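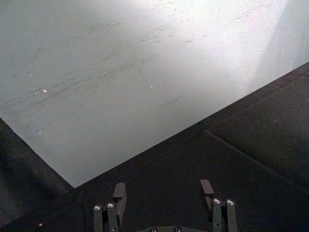 Section 6: Teaching a two-arm task with the hand controllers

By now you have both arms bolted down, powered up and talking to the Otance software, and we hope that part went smoothly. This section takes you through your first real lesson, in which you drive the arms yourself and the system remembers what you did. We use the cup and bowl task all the way through, as it asks for very little equipment and it's forgiving of a shaky hand. Please do read to the end of a step before you start it. We know that's a lot to ask when the robot is sitting right there!

6.1 Getting the table ready

1. Cover the work area with a plain dark mat and smooth it out with your palms, working from the middle toward you. A few small wrinkles won't hurt anything, but a fold tall enough to catch the bottom of a cup should be flattened or taped.

2. Set a bowl near the middle of the table, between the two grippers and within easy reach of both. Any plain bowl will do, as long as it's wider than the cup.

3. Stand the cup to the right of the bowl, with enough room between them for an open gripper to come down. A cup in a strong color is a good choice for a first task – it's easy for you to follow on the monitor, and easy to find again when you play the lesson back.

4. Check the cables under both wrists. Each one should hang in a free loop, long enough that turning the wrist all the way around doesn't pull on the plug.

Note: If you're using the Wei wrist cameras, open both views now and look for glare on shiny or pale surfaces near the table. Moving a lamp a little to one side is usually all it takes.

6.2 Taking hold of the controllers

5. Sit or stand where you can see both grippers without leaning. Most people like to be directly in front of the bowl. Rest your elbows on something if you can, as your arms will get tired sooner than you expect.

6. Pick up both controllers and hold them at the same angle as the grippers. Press and hold the two side buttons together. After a short tone, the arms will begin to follow your hands.

CAUTION: Keep other people out of reach of the arms whenever the side buttons are held down. Letting go of either button stops both arms where they are.

7. Spend a few minutes just moving. Go left and right, up and down, and open and close each gripper with the trigger. Nothing is being recorded yet, so this is the time to be clumsy. The speed limit is set to 10 percent when the software is first installed, and we suggest you leave it there for your whole first day. 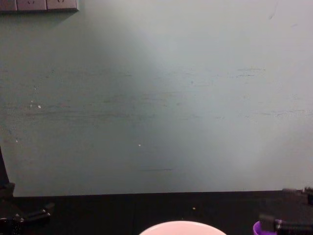
When you feel settled, bring each hand back toward its own side and hold still for a moment. You want to begin every lesson from more or less the same place, with both grippers low and clear of the bowl. It doesn't have to be perfect, and small differences from one try to the next are welcome.

6.3 Recording the lesson

8. Press the foot pedal once. The Clurkulgate window shows a red bar along the top while it records.

9. Bring the right gripper down to the cup with its jaws open, and stop just short of touching. Take a breath, then close the trigger slowly until the jaws meet the side of the cup. Squeeze only as hard as you need to lift it.

10. Raise the cup a little way off the mat and pause there briefly.

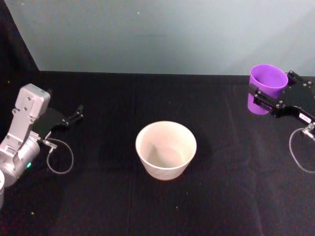 Figure 6-2. Right gripper holding the cup by its side, left gripper open.

11. Carry the cup over to the bowl, lower it in, and open the jaws before you lift your hand away. If you'd like the left arm to take part, use it to steady the rim of the bowl – gently, please.

12. Bring both hands back to where you began and press the pedal again to stop.

Note: A single recording can run up to 90 seconds. If you're nowhere near done by then, it's better to throw that one out and start fresh.

6.4 Keeping or discarding a recording

Choose Keep if the cup ended up where you meant it to go, even if you wobbled on the way. Choose Discard if you dropped the cup, knocked the bowl, or let go of a side button partway through. We recommend 12 good recordings before you move on to Section 7, with the cup moved slightly each time. Save them to the Sorkau folder under a name you'll recognize in a month or two.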